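How to Clean and Reshape a Canvas Messenger Bag

A canvas bag that has spent the winter folded on a closet shelf usually comes out slumped and a little dusty. The steps below work for plain canvas in tan, khaki and other light colors. Clear a table before you start, and keep the bag upright while you check the opening and the strap. 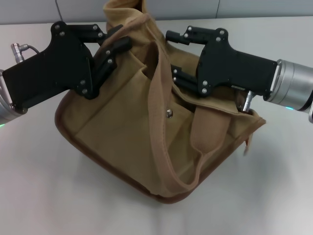
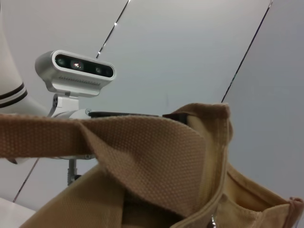
What you need

A soft brush
Mild dish soap
2 white cotton cloths
A bowl of cool water
Tissue paper or old towels for stuffing

Step 1. Empty and brush

Take everything out, including whatever is in the corners. Turn the bag upside down over the sink and shake it. Brush the outside from the top down, then go along the piping at the lower edges, where grit collects. Brush the strap on both sides.

Step 2. Test the color

Dampen a corner of one cloth and press it against a spot on the underside. If color comes off on the cloth, stop and take the bag to a cleaner. Darker trim is more likely to bleed than the body, so test it separately.

Step 3. Spot clean

Mix a few drops of soap into the water. Dip the cloth, wring it out well and dab the mark, working from the outside in. Don't scrub – it raises the fibers and leaves a pale patch. Go over the area with the second cloth and clean water. The strap generally needs more attention than the rest, especially where a hand or shoulder rubs it. A textured weave holds dirt between the threads, so repeat if needed.

Step 4. Stuff and shape

Open the top all the way and pull the sides apart. Push stuffing into the bottom corners first, then fill the body until the front panel is smooth. Stop before the seams pull. Lay the strap flat and smooth out any folds by hand.

Step 5. Dry

Leave the bag standing with the top open for 18 hours, away from heaters and direct sun. Change the stuffing after 6 hours if it feels damp.

Storage

Keep the bag stuffed and upright in a cotton pillowcase. Plastic traps moisture. If shelf space is short, hang it by the strap from a wide hook – a thin one will leave a crease.

Posted by Oleksandra Semeniuk, 4/24/24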